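Had the Remlow rice cooker since June, use it most nights. Short version — good, buy it.

Lid opens right up and stays there, so both hands free for scooping. Inner plate is dimpled and wipes down in seconds. The vent cap is the fiddly bit, gets starchy, needs a proper rinse or it starts to smell.

Rice comes out even, no crust unless you forget it. I did, for more than 6 hours. Still edible, bit dry round teh edges.

Use a wooden paddle, kinder to the pot. Lead is too short for my worktop so it lives on the table. Annoying. Would still get another.

8 out of 11 on my daft scale.
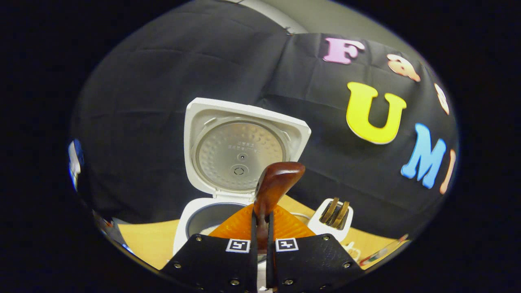 Munro
Kitchen reviewer, Wonirari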